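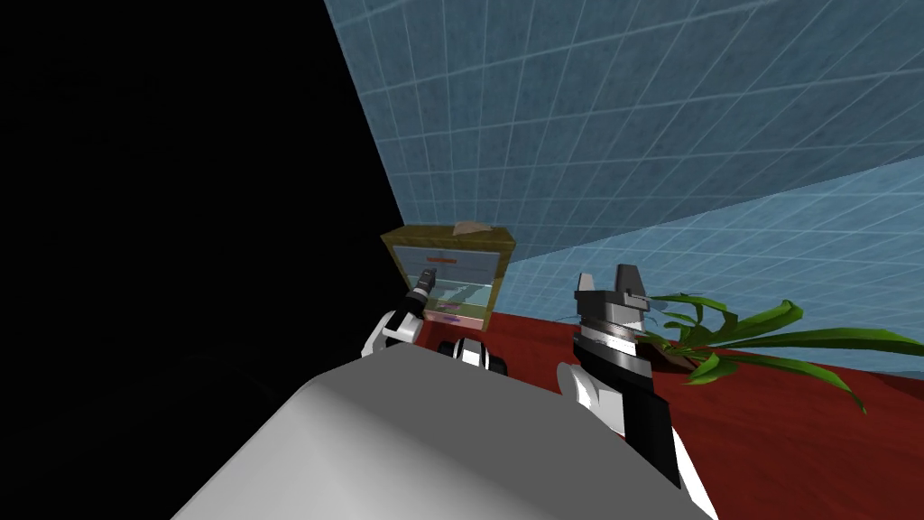

Grout lines on a kitchen wall collect grease more readily than the tiles themselves. The Perlow Residence Office asks tenants to follow the routine below between annual inspections.

## Weekly care

- Wipe tiled walls with warm water and a small amount of dish soap. Work from the bottom up to prevent streaks.
- Rinse with a second, clean cloth and dry with a towel.
- Run the extractor fan while cooking and for ten minutes afterward.

## Grout

Mix baking soda and water into a paste, apply it with an old toothbrush, and leave it for 15 minutes before rinsing. Vinegar should not be used on unsealed grout or on natural stone. Bleach must never be combined with any other cleaning product.

Crumbling or missing grout should be reported to the office before it is cleaned. Repairs are carried out with Clidum sanded grout, and tenants are asked not to apply their own filler.
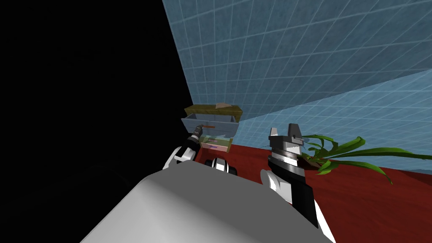
**How often should grout be resealed?**

Once every 2 years is sufficient in most kitchens. Grout directly behind a stove may need attention every year. A few drops of water placed on the line will show its condition: if they soak in, the sealer has worn away.

## Countertops

Use trivets under hot pans and wipe up coffee, wine and beet juice promptly. Scouring powder dulls most finishes and is not recommended.

Questions may be addressed to Hsin-yi Man, Building Services, Room 41. Replacement cloths and brushes are available at the front desk until 4 p.m.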